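Cudeo notes, February: gripper demos

The microwave task is now the longest one in the Cudeo set. I have 309 demonstrations logged, all done with hand-held grippers and no arm on the table. The policy gets trained on the gripper poses and the wrist views, then goes onto the Bawa arms at Kokon.

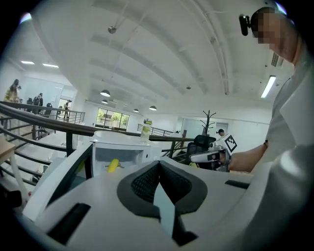 Pose tracking was the weak part in the first batch. With two grippers working close together, one tends to block the other's markers, and the track jumps when they come back into view. I dropped 12 episodes for that. Smoothing over the gap made the error harder to find – the path looked fine and was still wrong.

I also changed how I cut episodes. Each one now has 3 segments: reach, transfer, retreat. The old version had 2, and the retreat was often missing, so the policy would stop with the fingers still closed.
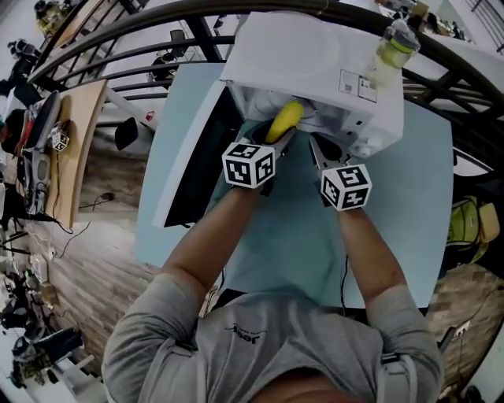

Two-handed demonstration at the microwave, banana in the left gripper.

Next is replaying the poses on the real arms at half speed. Wrist limits are my main worry, as a human elbow gets into places the Bawa can't.

Posted by Anon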